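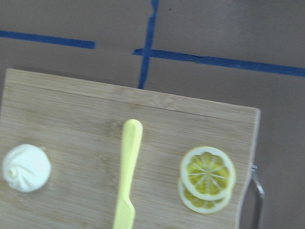
The first thing Jolien Claeys does when a play kitchen comes into her repair shop in Pralthorpe is empty it onto the workbench. Out come the peas, the fried eggs, the teapot lids, the half of a tomato that lost its other half years ago. Then she goes looking for a cutting board.

"If there's a board and something to cut with, the set still works," she says. "You can lose the oven door and children will keep playing. Take away the board and they wander off."

Claeys has run the shop for nine years. She takes in toy kitchens from day cares, schools and families, fixes what can be fixed and sells the rest on as mixed boxes. Last year she handled 61 complete sets. Every piece gets washed in warm soapy water, dried on racks and sorted into bins by type. Bread and buns have their own bin. Fruit slices take up two.

Play food has changed a good deal in the time she has been doing this. Older sets held to a short menu of carrots, bananas and a roast chicken. Newer ones have dumplings, rice rolls and flatbreads, and Claeys says the pleated white buns are the first thing to sell out of any mixed box. Children who eat them at home know what to do with them. Children who don't tend to try slicing them.

Slicing is a large part of the appeal. Tarek Soliman teaches four-year-olds at a day care across town and keeps a play kitchen going all year. In his room a plastic knife goes out with the board every morning. It has a dull, toothed edge that will press a line into modeling dough and do very little to anything else.

"They want to do the job they see at home," Soliman says. "So they hold the food with one hand and saw with the other, and they get better at it. By spring I can give some of them a real banana."

He prefers a real kitchen board to a toy one. Toy boards are light and slide around, and a full-size bamboo board stays where it is put. It also gives three children room to work at once, which cuts down on arguments. The groove near the rim collects crumbs of dough, and he cleans it with an old toothbrush before lunch.

Hilde Van Wijk, who buys for a small toy store called Ulletti, watches for different things. She squeezes soft pieces to see if the seams hold. She looks at thin pieces too — lemon slices, cheese, lettuce — and turns away anything that looks small enough for a toddler to swallow. Color matters less than she once thought. A pale knife sells as well as a red one.

Storage is where most sets fall apart. Claeys recommends one shallow tray per kind of food, with no lid, on a shelf the children can reach. Deep baskets get dumped on the floor. Bamboo boards should be wiped and stood on edge to dry, never left in the sink, and a thin coat of food-safe mineral oil every couple of months keeps them from going rough.

Her own bench was nearly clear by four in the afternoon. One kitchen was waiting for a new faucet, and a box of buns was drying by the window for a school that had asked for them by November.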